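**Towel Handling Work Under Way at Podville**

*April 21, 2021*

The Relix program has begun its second round of demonstrations at the Podville site. Staff members work with a hand-held gripper in each hand and carry out the task as the robot will later be asked to perform it. The present task is the lifting and folding of towels. The program plans to record 300 demonstrations in this round, 29 of which will be set aside for testing. Departments wishing to take part should contact the Plolldale office.

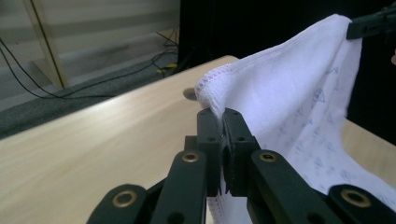
*A white towel held between two grippers at the work table.*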